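# Chapter 7: Planning a Training Week

A training week is the smallest unit most runners and walkers plan in detail. A single workout says little about fitness, and a full season is too long to hold in the head at once. Seven days fit on one page of a notebook, and they match the way most people arrange work and family.

This chapter covers three topics: how to spread effort across the week, how to place the long run, and how to schedule rest. The sample plans come from the Ostura Running Club, whose members prepare each spring for the Bimov Half Marathon. You will need the pace chart you filled out in Chapter 6.

## 7.1 Hard days and easy days

A hard day is any day that leaves the legs tired the next morning. Intervals, hill repeats, and long runs all count. Most runners in their first season should plan 2 hard days a week, with at least one easy day between them. An easy day may be a slow run, a walk, or time on a bike. The pace should allow full sentences.

Rest days belong in the plan and should be written down like any other session. Stretching, floor exercises, and sleep are covered in Section 7.4.

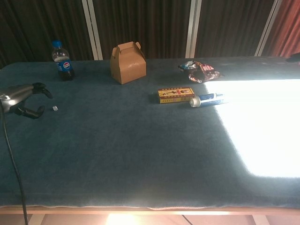 **Figure 7.1** A fleece blanket spread over a table.

The most common error in a first plan is running the easy days too fast. In the Ostura training logs, one runner covered 24 miles in a week with every mile at nearly the same pace. The total was reasonable for her level. The plan still failed, as she had no fresh legs for the hill session and cut it short three weeks in a row.

## 7.2 Placing the long run

The long run usually goes on the day with the most free time. Keep it on the same day each week where possible. If the goal race starts at 8 a.m., do some long runs at that hour so that breakfast and warm-up can be practiced too.

Courses also matter. The Pimora trail loop is soft underfoot but climbs steadily in its second half, so expect a slower pace than on the flat Hodžić Road route. Compare the two by time and effort, and leave distance aside until the week's log is complete.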